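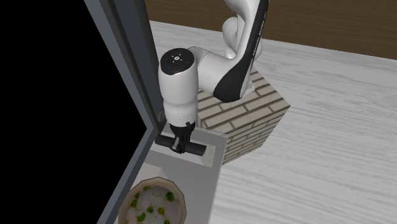 3. Greifen in der Simulation: Kann das schon in die Küche?

Der Arm setzt an einem dunklen, runden Stab an, eine Schüssel steht gleich daneben. Für uns eine Kleinigkeit – für die Regelung ein herrlich spannendes Problem! Wo packt man zu, wie fest, und was passiert, wenn der Stab wegrollt?

Im Projekt Tolliden liefen 455 simulierte Versuche, 198 davon endeten mit sauberem Ablegen. Das ist mehr, als ich im Januar erwartet hätte. Haushaltsreif ist es noch lange nicht.

Zur Übung: Reibwert ändern, 32 Läufe starten, Fehlgriffe nach Ursache sortieren. Fragen bitte an Tiziana Gentile.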